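The Arm Gets the Early Shift

At the canteen Rebelo runs for its own warehouse staff, 200 lunches go out on a normal day, and for years the first person through the door was whoever had lost the argument about the rota. Since October the early shift has partly belonged to a robot arm. It has never lost an argument, having never been in one.

The kitchen picked the arm. The kitchen did not pick the software, a package called Noltar, which was chosen upstairs by people who eat at their desks. Before Noltar is allowed to try a job on the real line it rehearses in a simulated kitchen, over and over, with pans that can be dropped for free. The cooks have been invited to watch these rehearsals on a screen by the dry store. They watch them the way other people watch strangers park.

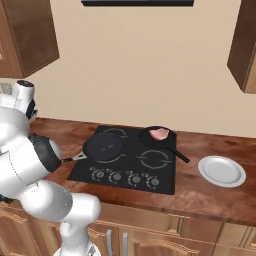

Rehearsal time: the simulated arm takes the frying pan by its handle, with meat in the other pan and a plate on the counter.

The simulated kitchen has wooden cabinets and a tidy beige wall, like a home whose owners are expecting a realtor. Rebelo's has steel shelving and a mop. Diltik, the firm that builds the rehearsals, says the decor doesn't matter, and that what carries over is the business of reaching for a handle and holding on to it. The cooks were unconvinced, then asked if they could have the cabinets.

What has changed for the staff is mostly the order of the day. The early shift used to take 4 people and now takes fewer, with the rest moved to a start time at which the buses run. Pay stayed put, after a meeting that lasted longer than anyone's lunch. The job sheet grew a new line, "arm check," which means standing next to the machine with a clipboard and an opinion. It was meant to take 8 minutes. It takes 11, and the extra three are the opinion.

There has been some loss, too. The old early crew had the radio and a quiet hour before the phones started. They also had a way of moving around each other at the stove without looking, and that has had to be learned again around a coworker who doesn't sidestep. Tape on the floor now shows where the arm may swing. People who have cooked on that line for years walk around the tape as if it were a sleeping dog.

Management likes to say the arm takes the dull work. The cooks would like a word about who decided which work was dull. Moving pans is boring until it's gone, and then you notice it was also when you did your thinking.
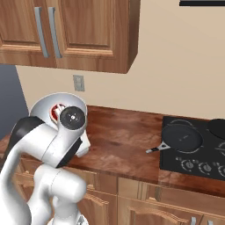

Sukach, asked over coffee, took a different line: the pans can go to the machine and good riddance, but the training hours should have been on the schedule from day one, instead of being squeezed in after cleanup when everybody wants to go home.

The training has since been moved to the middle of the afternoon, where it competes with the cake. Attendance is decent. Half the session covers stopping the arm safely and the other half covers filling in the form that says you stopped it. Requests to shorten the form go into a box on the wall, and the box has its own form.

Next on the list is plating, which the cooks regard as theirs. Noltar is rehearsing anyway. For now the ladles stay with the humans, and so does the radio, which was moved to the later shift along with most of the people who know how to tune it.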